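Anleitung: Greifversuche in der Simulation mit zufällig variierten Szenen durchführen
Arbeitsbereich Manipulation, Projekt Falcombe 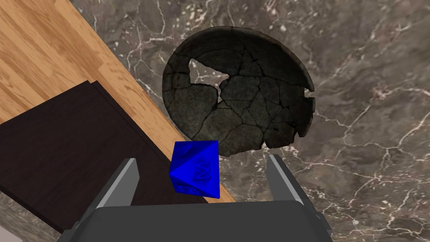 Abb. 1: Simulierte Szene mit blauem Oktaederwürfel zwischen den Fingern des Parallelgreifers, dahinter ein zerbrochener dunkler Teller auf marmorartigem Untergrund.

Die folgende Anleitung beschreibt den Ablauf, mit dem im Projekt Falcombe die Robustheit bildbasierter Greifstrategien geprüft wird. Vorausgesetzt werden eine lauffähige Installation der Simulationsumgebung Tarnar sowie Lesezugriff auf die Objektbibliothek Vulix.

1. Objektbibliothek laden
Die Bibliothek umfasst 2.619 Objektmodelle. Vor dem ersten Lauf ist die Kollisionsgeometrie neu zu berechnen. Modelle mit Bruchkanten oder Löchern dürfen dabei nicht durch ihre konvexe Hülle ersetzt werden, da sonst Kontakte an Stellen entstehen, an denen kein Material vorhanden ist.

2. Szenen erzeugen
Je Versuchsreihe werden 700 Szenen angelegt. Zielobjekt, Störobjekte, Untergrund und Beleuchtung werden unabhängig voneinander gezogen. Der Startwert des Zufallsgenerators ist im Protokoll festzuhalten. Szenen, in denen sich Objekte beim Start durchdringen, werden verworfen und neu gezogen.

3. Strategie ausführen
Die zu prüfende Strategie erhält ausschließlich das Kamerabild und die Gelenkstellungen. Objektposen aus dem Simulator stehen ihr nicht zur Verfügung. Ein Versuch endet nach 400 Zeitschritten oder beim Verlassen des Arbeitsraums.

4. Auswertung
Ein Griff gilt als erfolgreich, wenn das Zielobjekt angehoben und 2 Sekunden lang gehalten wird. Das Skript Fodor gibt die Erfolgsquote getrennt nach Untergrund und Störobjekt aus. Stark gemusterte Oberflächen sind stets gesondert auszuweisen. Ein Gesamtwert allein genügt für den Vergleich zweier Strategien nicht.

Hinweis: Werden Texturen nachträglich ausgetauscht, ist die gesamte Versuchsreihe zu wiederholen. Teilergebnisse aus verschiedenen Texturständen dürfen nicht zusammengeführt werden.

Fachlicher Ansprechpartner: Oddur Hjaltested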